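# Two-arm build on the kitchen table: how do I get it to pick up small round things reliably?

**Consuelo Agudelo**, posted 7/18/21

Hello all! I've been building a pair of small robot arms at home since the spring and I'm having far more fun than I expected. Both arms move nicely now and I've moved on to proper sorting: take a push pin off the table, drop it in the right bit of a compartment box. Big things like corks and clothes pegs are easy. Pins are driving me round the bend (in a good way, mostly).

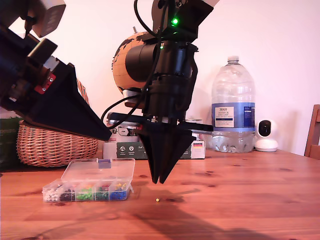
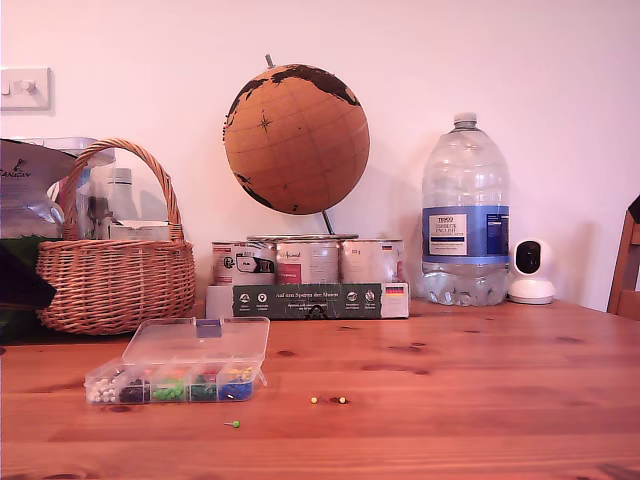 My trouble is the last bit of the move, when the fingertips come down to table height. I'm using the Zirnholm motor boards with the stock settings, and the arm gets lovely and close, then either closes a whisker too high or presses into the wood and the pin shoots off sideways. Yellow ones seem worst, and I wonder if that's the colour of the table, what with all that orange pine and the dark knots in it. I've got the lid of the organiser propped open at the back so there's nothing to bump into on the near side. The fingers taper to a point, which I thought would help with tiny things, but now I'm not so sure. I've tried slowing the whole arm down and it made hardly any difference. I run it in batches of 9 pins and on a good evening it gets 4 of them in the box.

Is this a fingertip problem, a height problem or a vision problem? And has anyone used the Obura rubber tips? I'd love to hear from people who've got this going at home without a proper workbench.

---

**Yu-ting Ng**

Oh, I love this! Pins are a brilliant thing to practise on. I went through the same thing with dried peas last August, and I'd say you've got two problems on top of each other.

Start with height. A pine table is hardly ever flat, and an arm that's spot on at the left can be a couple of millimetres out at the right. Touch the closed fingertips down very gently at a grid of spots all over your working area, write down the height at each, and let your code work out the in-between values. It took me one evening and it was the biggest jump I ever got.

Then the tips. Pointed fingers meet at one tiny spot, and a round head squirts out of that like a wet pip. Stick a little square of thin rubber on the inside of each finger (a cut-up bicycle inner tube is perfect!) and you get a soft flat bit to squeeze with. Grab the pin by the round head with the fingers across the needle, so it can't roll away while you close.

For the yellow ones, try a sheet of plain grey card over the wood before you touch any of the vision code. If your score goes up you'll know it was the knots and the grain. And do watch for the arm's own shadow, it falls across the wood below the arms. I put a second lamp on the other side and mine got a lot steadier.

Only drop the closing speed for the last bit. I go at 900 steps a second for the big moves and 300 when I'm nearly down.

Please post again when you've tried it, I want to see a full batch go in!

---

**bustance_bob**

Obura tips are ok. Bit thick for pins, I shaved mine down with a craft knife. They do come off if the fingers are greasy so wipe them first.

---

**Consuelo Agudelo**

Thank you both! Grey card is going down tonight, and there's an old inner tube in the shed with its name on it. Yu-ting, did you do the height grid with both arms or only the one that does the picking?

---

**Yu-ting Ng**

Both! Mine disagreed with each other near the middle, so keep a separate table of heights for each arm. The script I used is in the files section under Usbridge, help yourself.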